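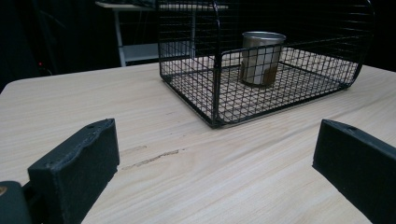
Wednesday

Up at 4 with the dog again. Let her out, stood on the back step in my socks and listened to the rain coming off the neighbour's shed. No point going back to bed after that so I made tea and did the bills. The water one has gone up.

Rang the physio when they opened. Two more visits, then she wants me doing the stairs on my own. The knee is fine on the flat and sore coming down, same as last week. I told her I'd been doing the exercises, and I have, apart from Sunday.

Walked to Pellero for bread and they were out of the rye. Got the white. Ran into Concetta Vitale outside the chemist and we talked for a good while about her mother's move. The place at Cendemau has a room free but it faces the car park, and her mother wants a garden to look at. Concetta is doing all the driving and looks worn out. I said I'd make them a lasagne for the weekend - must get mince.

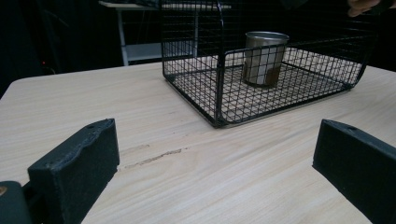 The wire basket on the table, scratch and all.

Afternoon went on the tomatoes. Eight seedlings left out of the tray, and I've moved them to bigger pots under the kitchen window. Two are leggy and I doubt they'll come to much. Ran out of potting mix before I'd topped up the last one.

Soup for tea. Read a bit more of the Okafor book, which has picked up now they've left the farm. Rain had stopped by dark.

Tomorrow: mince, potting mix, library, ring Dad about his glasses.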